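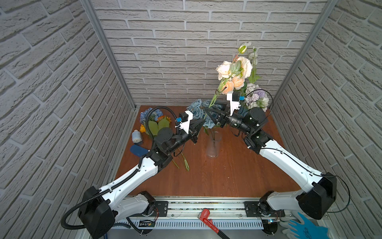 Attachment 1 - tabletop and pale grey brick-look walls.

Ticket: Mekthorpe office, guest wifi drops out
Logged by: Darragh Heffernan
Status: Reopened (again)

4 pm: Wifi died on level 3, as is traditional. Rebooted the Riquelme router. Back in 30 seconds, gone in four minutes.

4.20 pm: Vinbridge support suggested I try turning it off and on. Told them I'd had the same idea. Moved to channel 11 - no change.

4.45 pm: Found a second access point behind the microwave, same network name, different password. Unplugged it. Holding so far. Leaving open until someone reheats a curry.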